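Pevance Regal-Kit – Aufbau und Ersteinrichtung
Abschnitt 4: Arbeitsplatz am Bücherregal

Stand Januar. Ersetzt das lose Beiblatt zum Kit. Bei Abweichungen gilt dieser Text, nicht der Aufkleber im Kofferdeckel.

4.1 Bevor es losgeht

Kit vollständig auspacken, Kabel zuletzt. Abschnitt 3 (Stativ und Armträger verschrauben) muss fertig sein. Wer dort abgekürzt hat: zurück, nachziehen. Die Klemmschraube am Kopf lockert sich beim ersten Transport fast immer.

Gebraucht wird:
Arm mit montiertem Greifer
Stativ, Beine voll gespreizt
Steuerbox Giltine mit Netzkabel
Not-Halt-Taster am langen Kabel
Tablet mit Dreltik, geladen auf mindestens 80 Prozent
ein Regal, offen, ohne Türen

VORSICHT: Netzstecker erst in Schritt 9 einstecken. Nicht früher, auch nicht kurz zum Testen.

4.2 Aufstellen

1. Regal so drehen, dass die Front schräg in den Raum zeigt. Ganz flach an der Wand geht auch, dann kommt der Greifer aber schlecht an die hinteren Ecken der Fächer.

2. Regal auf festen Stand prüfen. Oben an der Kante drücken. Wackelt es – unterlegen oder an der Wand sichern.

3. Stativ seitlich vor das Regal. Kein Bein unter die Regalkante schieben. Auf Teppich die Füße einmal fest andrücken, danach nochmal mit der Wasserwaage kontrolieren.

4. Arm in Ruhelage aufsetzen, Verriegelung schließen bis es klickt. Zu zweit arbeiten. Einer hält, einer verriegelt.

5. Kabel vom Arm in einem lockeren Bogen nach unten führen. Nicht straff ziehen, nicht um ein Stativbein wickeln. Im Bogen muss genug Spiel für die volle Armlänge bleiben.

6. Überlänge in Schlaufen legen und auf einen Tisch oder eine andere freie Fläche, nicht in den Laufweg.

7. Not-Halt in Griffweite der Person, die das Tablet bedient. Nicht in Griffweite des Arms.

Hinweis: Der Not-Halt muss ohne Hinsehen erreichbar sein. Jacken, Ordner, Kaffeebecher weg davon.

8. Regal bestücken. Normale Haushaltsgegenstände reichen. Verschiedene Formen mischen, sonst lernt man beim Einrichten nichts über die Grenzen des Greifers. Gewichtsgrenze siehe Datenblatt im Koffer.

Regal und Arm in zwei Ansichten, jeweils mit Telefon und Gießkanne auf der Deckplatte: 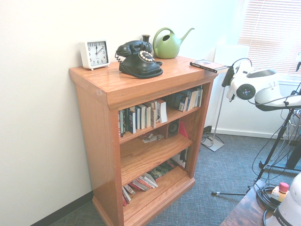
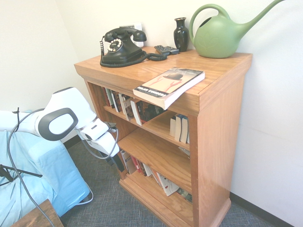 9. Netzstecker in die Steuerbox, dann in die Steckdose. Keine Mehrfachleiste mit anderen Verbrauchern.

10. Hauptschalter an. Warten bis die Statusleuchte ruhig leuchtet, dauert bis zu 30 Sekunden. Blinkt sie danach noch: aus, elf Sekunden warten, wieder an. Kürzer reicht nicht, die Box entlädt sich sonst nicht ganz.

11. Not-Halt einmal drücken. Die Anzeige in Dreltik muss auf »Gesperrt« springen. Dann entriegeln und in der App bestätigen. Springt die Anzeige nicht um – Betrieb abbrechen, Service anrufen.

4.3 Arbeitsraum einlernen

VORSICHT: Ab hier kann sich der Arm bewegen. Haare zusammenbinden, keine losen Bänder, Kinder und Tiere aus dem Raum.

1. In Dreltik »Neuer Platz« antippen, Typ »Regal offen« wählen.

2. Geschwindigkeit auf die kleinste Stufe. Steht ab Werk schon dort, trotzdem nachsehen, gerade bei Leihgeräten.

3. Handführung einschalten. Greifer von Hand an die vier Ecken der Regalfront bringen, jede Ecke mit »Merken« speichern. Reihenfolge: oben links, oben rechts, unten rechts, unten links. Bei falscher Reihenfolge meldet die App »Fläche verdreht«. Dann alles nochmal.

4. Fachböden einlernen. Greifer knapp über die Vorderkante jedes Bodens halten, speichern. Nicht aufsetzen.

5. Deckplatte getrennt einlernen. Wird gern vergessen. Ohne diesen Punkt hält die Software alles über dem obersten Fach für Luft und fährt dort mit voller Reichweite durch.

6. Seitenwände bestätigen. Sicherheitsabstand auf dem Vorgabewert lassen, beim ersten Mal nicht verkleinern.

7. »Leerfahrt« starten. Hand an den Not-Halt, Blick auf den Greifer und nicht aufs Tablet. Der Arm fährt die Front einmal ab, ohne zu greifen.

Hinweis: Bleibt ein Kabel hängen, sofort stoppen. Nicht versuchen, es während der Fahrt freizuziehen.

4.4 Erster Griff

1. Mit einem einzelnen Buch anfangen, flach liegend, eine Seite steht etwas über die Kante. Leichtester Fall.

2. Gegenstand auf dem Tablet markieren, »Greifen« tippen, Vorschau abwarten. Die Bahn darf keinen anderen Gegenstand schneiden.

3. Greifkraft niedrig. Taschenbücher knicken schneller als man denkt.

4. Anheben, halten, an derselben Stelle ablegen. Wiederholen, bis es dreimal hintereinander sauber klappt.

5. Danach stehende Bücher. Eng gepackte Reihen zunächst auslassen, da fehlt den Fingern der Platz. Schräg lehnende Bücher gehen oft, kippen beim Herausziehen aber gern die Nachbarn um.

6. Glänzende und dunkle Sachen zum Schluss. Wenn die Erkennung springt, Licht ändern, z. B. Jalousie weiter zu oder die Deckenlampe an.

VORSICHT: Keine gefüllten Gefäße. Auch keine halb gefüllten. Gießkannen und Vasen vorher ausleeren. Spiralkabel nur greifen, wenn in Dreltik »Flexible Teile« freigeschaltet ist (Paket Kaewkla, nicht im Grundumfang).

4.5 Wenn etwas nicht stimmt

Arm zittert in Haltung: Stativ steht nicht fest, oder Klemmschraube am Kopf lose. Erst Not-Halt, dann schrauben.

»Platz unbekannt«: Regal oder Stativ wurde verschoben. 4.3 komplett wiederholen, ein Nachstellen einzelner Ecken hilft nicht.

Greifer schließt, hebt aber nicht: Greifkraft eine Stufe höher. Immer noch nichts – Gegenstand zu schwer oder zu glatt.

Vorschau bleibt bei 100 Prozent stehen: App schließen, neu öffnen. Bekannter Fehler, Update ist in Arbeit.

4.6 Abschalten

1. Greifer öffnen, Gegenstand vorher ablegen.
2. »Ruhelage« tippen, warten bis der Arm steht.
3. Not-Halt drücken und gedrückt lassen.
4. Hauptschalter aus, Stecker ziehen.
5. Kabel lose aufrollen, nicht knicken. Das Kabel vom Greifer zuletzt.

Fragen zum Aufbau an Ryota Hattori, zur App an Mwanahawa Nyamweya. Beide über die Servicenummer auf der Kofferinnenseite. Bitte Seriennumer der Steuerbox bereithalten, steht unten drauf.

Weiter mit Abschnitt 5: Mehrere Plätze speichern.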